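Miltora Kütt hand: anyone else put one on an existing arm?

Forum: Hands and grippers
Started by reet_ots, Wednesday, January 10, 2018

reet_ots
Right, I've had the Kütt for long enough to have opinions and I can't find a proper thread on it, so I'm starting one. We got the right hand with the wrist adaptor and the starter software, 2,666 euros for the lot before tax. I know that's a lot of money. I also know what I was expecting for it, and this is better!

What I love is the thumb. Our old gripper was two flat pads and anything thin lying on a table was basically impossible, you just pushed it about until it fell off the edge. With the Kütt you bring the fingers down over the thing, let the thumb come in from the side and close slowly. Our test job is small flat packets, picked up off one table and put into the slots of a cardboard organiser on another. Dull to watch for anyone else, I'm sure, but I could sit there all afternoon (and have).

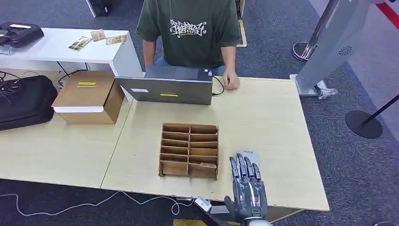

Setting up took me a morning. Most of that was the wrist adaptor, which wants its screws done in the order printed on the sheet and sulks if you don't. The software found the hand straight away over USB. There's a slider for each finger and a grip force setting from 0 to 400, with no unit given anywhere in the manual. I run it at 40 for thin card and 200 for boxes. If anyone knows what the numbers mean please tell me.

Happy to answer questions.

gunther_j
How is it on repeatability? I looked at the Kütt in July and went with the Droleo instead. Three fingers, half the fuss, and the fingertips come off with one screw when they wear. For putting flat things in slots I really don't see what five fingers gets you.

reet_ots
Fair question. For this one job, possibly not much! But we don't only do this one job, and the week after it might be cups or cable plugs. I haven't measured repeatability properly so I won't make up a number. It goes back to its open position nicely every time by eye.

gunther_j
By eye is not really an answer though, is it? I'm not trying to be difficult. At that price I'd want a figure from Miltora in writing.

Crescencio
Gunther has a point but I'd say it depends what you buy a hand for. We teach with ours. Students look at five fingers and straight away start using their own hand to plan the grasp, it saves such a lot of talking. We had a Droleo too and they kept asking which way up it was.

Reet, how are the fingertips holding up? One of ours went shiny on the index finger and then it started slipping on anything glossy.

reet_ots
No slipping so far but I do wipe them at the end of the day. Just a damp cloth. The manual says alcohol is fine, I'm a bit nervous of that on the rubbery bits.

raimonds
Alcohol made mine go tacky for a day and then it was all right again. I wouldn't do it weekly.

On the force numbers: I asked Miltora support and was told it's a motor current limit, scaled, and that it differs a little between fingers. So 40 on the thumb and 40 on the little finger aren't the same squeeze. Would have been nice to have that in the manual! Took them two days to reply, friendly enough.

reet_ots
Oh that explains such a lot, thank you. My little finger always seemed to arrive with more enthusiasm than the rest.

A bit more on how we run it, as I've had a couple of messages asking. The organiser is two columns of six slots and we start with the lower right one, the nearest to the hand, so the wrist doesn't have to turn much. Laptop at the far side of the table facing whoever is sitting there. I'd recommend that layout to anyone, you can watch the hand and the finger readings without twisting round. Do leave room for the wrist to swing. And practise on cardboard before you let it anywhere near something hard-edged, as the dividers will forgive a bad approach and the fingers won't thank you for hitting metal.

The approach that works best for me is palm down, fingers pointing away, coming in from above with the fingers a little more open than looks sensible. Then close the thumb first by a small amount. 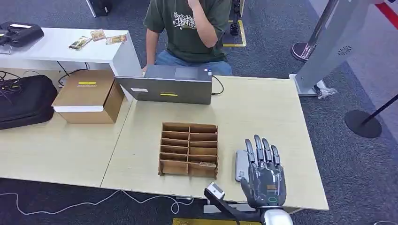
Reet Ots
Workshop lead, Garnport
Member, Hands and grippers

I've also changed my mind about the closing speed. Slow is good for learning, but at the slowest setting the fingers move in tiny jerks and a light packet shuffles away from them. Two notches up and it's smooth. Raimonds, do you get the jerks as well?

raimonds
Yes, exactly the same, and only at the bottom of the range. Index and middle mostly.

gunther_j
So a hand at that price can't close slowly. The Droleo does that perfectly, just saying.

Crescencio
It can't pick up a coin either, Gunther, I have tried. Mine lives in a drawer.

gunther_j
Did you use the narrow tips? The ones in the box are too wide for coins. The narrow ones are sold separately, I'll admit that's cheeky.

Crescencio
I did not know there were narrow tips. Going to look now.

Eglė Hunt
Moderator
I've moved two posts about shipping costs into the suppliers thread, please carry on with those over there. Speaking for myself, I had a loan Kütt for three weeks and gave it back rather sadly. Lovely thing to use. My one real complaint is the cable, which comes out of the wrist on the side you least want it and gets in the way on a right-hand arm. Has anybody rerouted it?

raimonds
You can turn the connector plate round, four small screws. Mind the ribbon underneath, it's short.

reet_ots
More than 200 picks on ours with the cable as supplied and it hasn't snagged, but I've got it clipped back along the forearm. I'll try the plate. Is it the same four screws that hold the cover, or the ones under it?

raimonds
Under it. Cover off first.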